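Tiltis brings hand-worn gripper kit for teaching robots to more workplaces

Claststead, September. Tiltis, a maker of tools for robot training, announces today that its hand-worn gripper kit, named Trernine, is available for order by companies, schools and research groups. With the kit, a person can show a task with two hands at a normal table, and the movements are recorded in a form which a robot arm can later use for learning. No robot is needed in the room during the recording.

The kit was developed in Claststead over a period of two years. Until now it was given only to a small group of first users. From this month every organisation can order it directly from Tiltis or through the distribution partner Dijkstra.

Why a gripper on the hand

Many companies would like to use robots for light work with the hands, such as placing, folding, sorting or packing. The difficulty is often in the teaching. To steer a robot arm from a distance is slow, and the operator must first learn to do it well. A person who knows the work very well is not always a person who likes to steer a robot.

Tiltis has chosen another way. The user wears one gripper on each hand and does the work with the gripper tips in place of the fingers. The tips have the same shape as the tips which are later mounted on the robot arm. In this way the user feels at once what the robot will be able to hold and what it will not be able to hold.

"We wanted that the person from the workshop can do the teaching, and not only the engineer," says Godelieve Claeys, product manager of Tiltis. "She comes to the table, she puts on the grippers, and after a short explanation she shows her work. When she makes a mistake, she does it again. It is quite a calm way to work."
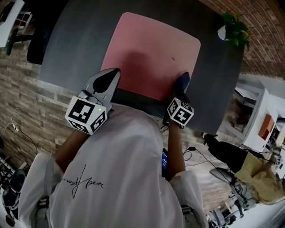 Two-handed work on a pink mat with the hand-worn grippers. The cubes with black and white codes are the tracking markers.

On each gripper sits a cube with printed codes. The cameras of the kit read these codes and calculate from them the position and the direction of the hand. Because there are codes on several faces of the cube, the hand can turn during the work and the tracking continues. The cube can be taken off and replaced by the user, without tools, if the print is scratched or dirty.

Soft and flat objects

A special point of attention during the development was the work with soft and flat objects. Mats, cloths and thin foam are difficult for robots, as they bend and slide and are never exactly in the same place. For such objects one hand must often hold while the other hand presses or pulls. The two grippers of Trernine are recorded together on the same clock, so that this cooperation between left and right is kept in the data.

The pads on the tips can be changed. Tiltis delivers 4 sets of pads with every kit, from very soft to rather hard. Further sets can be ordered separately, and for larger orders the company also makes pads after a drawing of the customer.

Experience of the first users

During the trial period, 89 persons worked with the grippers. Most of them had no earlier experience with robots. Tiltis asked them after each session what was unpleasant or unclear, and several parts were changed as a result. The strap at the wrist became wider. The first model was also too heavy at the front, and users had complained of tired hands after a long morning. The present model has a weight of 730 grams for the pair, and the battery has moved nearer to the wrist.

Another remark from the users was about the clothes. People wish to come to the table as they are dressed for the day, and the grippers must go on and off without trouble with a sleeve. For this reason the strap now closes from the outside and can be opened by the other hand, also when that hand is still in its gripper.

"Some remarks we did not expect at all," says Godelieve Claeys. "One user told us that the sound at the start of the recording was making her nervous. We made it softer, and it can now be switched off. These are small matters, but a person who is nervous does not show the work in her natural way."

What the software does

The recordings are collected by a program which runs on a normal laptop. After each attempt the user can look at it again, keep it or delete it. The program gives a warning if a marker was hidden for too long, so that the attempt can be repeated immediately and the problem is not found only weeks later. In the experience of Tiltis, a team of two persons makes some 70 good recordings of a short table task in one afternoon, but this depends much on the task.

The data can be exported in open formats. Customers keep all rights on their recordings, and nothing is sent to Tiltis unless the customer asks for support and agrees to it. The faces of other persons in the room can be made unrecognisable by the program before the export.

There are also limits which Tiltis would like to mention clearly. The kit is not suitable for work with liquids, for use outside in strong sunlight, or for objects which are too heavy to be lifted with one gripper. It records the movement of the hands and the opening of the tips, but not the force of pressing. A version with force measurement is in preparation, and the company does not yet give a date for it.

Contents and delivery

Trernine is delivered in a hard case and contains a left and a right gripper, the marker cubes with one spare pair, the cameras with their holders, the pads, the charger and a printed manual in English, Dutch, French and German. A licence for the software is included for the first year. Training at the place of the customer can be booked and takes half a day.

Orders placed through Dijkstra are delivered from stock. Schools and universities receive a reduced price on request. Organisations which wish to try the kit first can rent it by the month, and the rent is taken off the price when they decide to buy.

About Tiltis

Tiltis develops tools with which people can teach robots by showing the work themselves. The company designs and assembles its products in Claststead and offers repair and support from the same address.

Contact for the press

Godelieve Claeys, product manager, Tiltis, Claststead. Photographs in high resolution and a kit on loan for review are available on request. The press office answers on working days until 16:00.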